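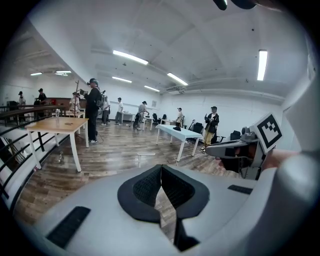
Miroslava Yatsenko runs demonstration collection for Brumenlow, the group in Clerkville that supplies manipulation examples to the Rendach learning project. Her title is data lead, though she says most of the job is "deciding what to throw out and then explaining it to the person who recorded it."

We spoke at 4 p.m., after the second shift had handed in its recordings. She had a spreadsheet open and referred to it often.

The current set is called Kobzar. It covers short tabletop tasks: picking up a cup, moving it, closing a lid, putting a small object into a tray. Collectors carry a hand-held gripper and do the task themselves, with a camera on the tool recording from close to the fingers. No arm is involved at this stage.

"The arm comes much later," Yatsenko said. "If you collect on an arm you get very clean joint data and very little of it. With the hand-held tool, one person can walk to a different table and start again. What we give up is direct position data. We have to recover that from the video and the inertial unit."

Recovering it is where most of the losses occur. The tracking software builds a map of the room from fixed features and works out the path of the gripper against that map. Plain walls give it little to work with. Glossy floors are a separate problem, as reflected lights shift when the camera moves and the software can take them for real points.

"Ceilings are useful," she said. "People laugh at that. A panelled ceiling has edges and corners, and it doesn't get moved by someone looking for a chair. I ask collectors to tip the tool up during the mapping pass and sweep it slowly."

The mapping pass lasts 60 seconds and is done once per table, before any demonstrations. If the table is moved, the pass is repeated. Yatsenko said this is the rule most often broken, usually by a few centimetres.

Finger opening is measured separately, from printed square markers on the gripper fingers. The software finds the markers in each frame and converts the distance between them to a width. Each tool is calibrated at the start of a shift by opening and closing it fully five times.

"A marker with a thumbprint on it will still be detected, mostly. A marker that's peeling at one corner is worse. It's detected every time and the width is wrong every time. You don't see it until you plot it."

In February the team recorded 600 demonstrations of the cup task and rejected 211. I asked whether that rate was normal.

"It was high. We had been running at half that." She put most of it down to speed. New collectors tend to work at the pace they would use in their own kitchen, and the video blurs at the moment of contact. "The contact is the part the model needs. Everything before it is just travel."

The rest of the rejections were split between lost tracking and what the log calls bad endings — the collector finishes the task and lowers the tool before stopping the recording. A model trained on enough of those learns to drop its hand after letting go.

Yatsenko does not reject fumbles outright. If a collector misses the handle and goes back for it, the recording stays in, with a tag. "A policy that has only seen perfect grasps has no idea what to do when it's 2 centimetres off. I want the correction. I don't want someone acting out a correction, though. You can tell, they pause first."

Several people usually collect in the same room, and she has had to decide how much of that to allow. People walking behind a table are acceptable. A second collector reaching over the same table is not. The tracker drops moving points on its own, she said, provided enough of the view stays still.

She was less sure about how far the set will carry over to other rooms. Kobzar leans heavily on a few tables and one kind of lighting. The next block will use the same tasks in smaller spaces, with darker surfaces and more clutter. Collectors will rotate every 40 minutes, down from 90, after the February logs showed blur rising late in each session.

"I would take fewer demonstrations in more places," she said. "The schedule was written the other way round, so we're rewriting the schedule."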